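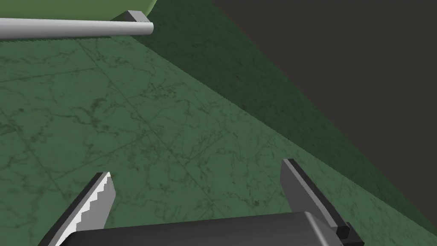

Please Stop Fencing Off the View

10/11/2025

I have a complaint about viewing platforms, and I know how that makes me sound. It makes me sound like a man who writes to the council. I have written to the council. They sent back a leaflet about viewing platforms.

The case that set me off is the Drullent gorge, where I have walked on and off since I was tall enough to be a nuisance on a path. The gorge is not famous. It has a river in the bottom, a lot of wet rock up the sides, and a bend near the top end where the whole valley opens out in front of you and you say something stupid like "blimey". You used to come on that bend by accident. The path went through a stand of birch, got narrow and greasy, dipped under a leaning slab, and then there it was.

Now there is a sign in the car park telling you how far it is to the View. There is a second sign, part way along, telling you how far it still is to the View. The leaning slab has been bypassed by a flight of steps, and the steps deliver you to a steel deck with a rail at chest height and a panel on the rail with a drawing of what is behind the panel. I have watched people look at the drawing, look up to check it, and go back to the drawing. It is quite a good drawing.

I should be fair about the steps. My knees have opinions of their own these days and they voted for the steps. The old way under the slab was no use at all to anybody with a stick or a pushchair or a small determined child, and if the choice were between a gorge a few people can reach and a gorge a lot of people can reach I would pick the second and keep quiet. What I object to is the idea that making a place easy to get to means you also have to tell everybody where to stand when they arrive.

Because that's what a platform does. It's a very polite instruction. Stand here, face that way, and when you've finished, the exit is on your left. Before the deck went in, people at the bend spread themselves out over a good stretch of bank. Some sat on the flat rocks and ate. Some went down to the water, which is where the dippers are, and where you get the smell of the place, a cold sort of smell like the inside of a jug. Children went wherever they were told not to. Hardly any of them, as far as I recall, stood exactly where the deck is now, and the reason is that it isn't the best spot. It was the spot where the ground would take the footings.

I put this to Yuxi Ren, who leads walks up there in the summer and has more patience than I do. She told me I was being a snob, which I had half expected, and then that most of her groups go straight past the deck anyway once they realise there's a way down to the river. "They stop, they take the one picture, and then they ask me where the real bit is." I have thought about that quite a lot. If your visitors are asking for the real bit while they stand on the thing you spent the money on, something has gone a little wrong with the spending.

She also pointed out that the bank was getting badly trodden before the deck, and she's right, it was. By the end of a dry August it looked like a gateway where cows have been. So there's an argument for the deck as a sort of decoy, soaking up the boots and cameras and leaving the bank for the moss. I'd accept it more cheerfully if anybody had made it at the time. What the leaflet says is that the platform will "enhance the visitor's experience of the gorge". I have been experiencing the gorge for over 30 years and was not aware it was running below strength.

Compare Fernum. I admit Fernum has advantages, the main one being that it is a long way from anywhere and it rains there with real commitment. There's a waterfall at the head of the valley, a thin untidy one that comes down in two or three places depending on the week. The car park holds perhaps a dozen cars if everyone is sensible, which they aren't. There is one sign. It says FALLS, with an arrow, and the arrow is slightly off, so that for the first few minutes you are heading confidently towards a sheep pen. After that the path sorts itself out.

And what happens at Fernum is that people talk to each other. I have been asked more questions by strangers on that path than on all the others put together. Is it much further? Is it worth it? Did you go left at the wall? You meet people coming down with wet hair and a pleased look, and they tell you to keep going, and you do. When you get to the top there isn't a right place to stand, so everyone wanders about looking for one, and everyone finds a different one and privately thinks theirs is the best. Mine is behind the second boulder. I'm not going to say which end I'm counting from.

I once made the mistake of praising Fernum in front of a man from Garell, where they've gone further down the road than anyone. Garell is a headland, and a lovely one. It now has 4 decks, each with a number, and a map at the gate showing which order to visit them in. He was proud of it and I don't blame him, as they are handsome things, all curved timber, and none of them wobble. Visitor numbers were up, he said. On a fine bank holiday they get roughly 2,000 people through the gate. I asked how long people stayed. He didn't know, as that wasn't one of the things they measured. I went myself in December, in a wind that was trying to get my hat to Ireland, and did the numbers in order like a good boy. It took less time than parking. At deck 2 I caught myself looking at the sea and thinking "right, done that one", and I was ashamed of it all the way home.

Numbering does that. Give a person a list and they'll tick it. I'm as bad as anyone. I would tick my own grandmother if she had a post beside her with a figure on it.

There is a safety argument, and it deserves a better hearing than I usually give it. People do fall off things. A rail at the top of a sheer drop is a fine idea and I'm not proposing to go round at night with a hacksaw. Where the edge is really an edge, put up a rail and a plain notice saying so. But Drullent's bend isn't an edge. It's a bank. The worst it ever did to me was a wet backside, and I've had that off a park bench.

There's a money argument too, and I suspect it's the real one. You can't cut a ribbon on a drain. Nobody gets their photo in the local paper beside a mile of path that has been properly pitched so the water runs off it, though this is the most useful thing you can do for any hill in this country, and the birch wood at Drullent could do with it badly. The stretch before the steps is now a bog that you cross on other people's mistakes. A grant for a "landmark feature" will buy you a landmark feature. I have yet to see a grant for leaving things more or less alone and coming round every spring with a shovel.

If I were put in charge, and I can see why I haven't been, I'd spend the lot on the path. Make it wide enough, firm enough and gentle enough that as many people as possible can get to the place. Put the steps in, put a proper ramp beside them if the slope allows, and put a bench somewhere along the way for those of us with the voting knees. Then, just before the good bit, stop. Let the path give out into grass or gravel and leave people to it.

My favourite stretch of water anywhere is at Väisänen, where I went years ago on the advice of somebody's cousin. There was a track through spruce, a plank over a ditch, and a lake. That was all they'd done about it. A family was already there, sitting in a row on a log with a flask, and they shuffled along to make room for me without a word. We looked at the lake. After a while the father pointed at something across the water, and I nodded as if I'd seen it. I still don't know what it was. I'd go back tomorrow to have another look, if I could be sure they hadn't put up a panel telling me.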